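**Sprechfassung, Projekt Florberg, Zwischenbericht**
Vortrag: Siiri Vītola
Stand: 9. März 2021

**Folie 1 — Begrüßung**

Sehr geehrte Damen und Herren, im Namen der Arbeitsgruppe danke ich für die Einladung. Ich berichte über die Selbstkalibrierung einer am Handgelenk montierten Kamera ohne eigens angefertigtes Prüfmuster. Die Arbeiten wurden gemeinsam mit Normunds Juška und Yaryna Vasylenko durchgeführt, die Auswertung verantwortet Ona Ots.

*(Kurz warten, bis die Fernteilnehmer zugeschaltet sind.)*

**Folie 2 — Ausgangslage**

Die Lage der Kamera zum Greifer muss bekannt sein, bevor ein Bild in eine Bewegung übersetzt werden kann. Üblich ist eine Kalibrierung mit einer Schachbrettplatte, die bei jeder Umrüstung neu aufgelegt wird. Im Betrieb unterbleibt dieser Schritt häufig. Die Abweichung fällt dann erst auf, wenn Greifversuche misslingen.

Unser Verfahren, intern Drirevell genannt, verwendet die Arbeitsunterlage selbst. Voraussetzung sind ein regelmäßiges Raster mit bekannter Teilung und eine Folge von Armstellungen, deren Gelenkwinkel aufgezeichnet werden.

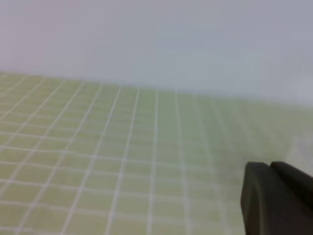 Drirevell schätzt für jede Armstellung zunächst die Ebene der Unterlage und anschließend die Transformation zwischen Kamera und Flansch. Der erste Schritt ist der empfindlichere. Bei flachem Blickwinkel rücken die Querlinien zur hinteren Kante hin so eng zusammen, dass ihre Zuordnung unsicher wird; wir gewichten deshalb die vorderen Zellen höher. Hinzu kommt der milchige Bereich auf der rechten Seite, in dem die weißen Linien kaum noch vom Grün zu trennen sind. Kreuzungspunkte aus solchen Bereichen gehen nur dann in die Schätzung ein, wenn beide Linienscharen dort unabhängig voneinander gefunden wurden. Die vom Greifer verdeckte Fläche unten rechts wird durch eine feste Maske ausgeschlossen.

*(Auf die Wellen in den Querlinien hinweisen. Falls nach der Ursache gefragt wird: Das Modell lässt eine Restverzeichnung zu, unterscheidet jedoch nicht zwischen Optik und unebener Unterlage. Auf Folie 4 verweisen.)*

**Folie 3 — Versuchsaufbau und Ergebnis**

Ausgewertet wurden 157 Aufnahmen, verteilt auf zehn Messreihen. Vor jeder Reihe wurde die Kamera gelöst und neu befestigt. Als Referenz diente jeweils eine herkömmliche Plattenkalibrierung, die Gunārs Org vorgenommen hat.

In neun der zehn Reihen lag das Ergebnis innerhalb der vorab festgelegten Toleranz. In der verbleibenden Reihe konvergierte die Schätzung auf eine um eine Rasterzelle versetzte Lösung. Der Fehler war am Residuum nicht zu erkennen — ein Punkt, den wir im schriftlichen Bericht ausführlich behandeln.

*(Tabelle stehen lassen, die Einzelwerte nicht vorlesen.)*

**Folie 4 — Einschränkungen**

Das Raster ist periodisch und damit mehrdeutig. Ohne eine grobe Anfangsschätzung aus den Gelenkwinkeln ist die Lösung nicht bestimmt. Ferner setzt das Verfahren mindestens vier deutlich verschiedene Armstellungen voraus; reine Verschiebungen parallel zur Unterlage genügen nicht.

Die Trennung von Objektivverzeichnung und Unebenheit der Unterlage bleibt offen. Für die Lageschätzung war sie in unseren Reihen zweitrangig, für eine vollständige Kamerakalibrierung wäre sie es nicht.

**Folie 5 — Weiteres Vorgehen**

Bis Dezember ist die Übertragung auf die zweite Anlage bei Butkienė vorgesehen. Dort wird dieselbe Auswertung mit wechselnder Beleuchtung wiederholt. Der versetzte Fall aus Folie 3 soll durch einen Vergleich benachbarter Lösungen abgefangen werden. Die Umsetzung liegt bei Frau Vasylenko.

Ich danke für Ihre Aufmerksamkeit und stehe für Fragen zur Verfügung.

*(Fragen zur Laufzeit an Herrn Juška weitergeben.)*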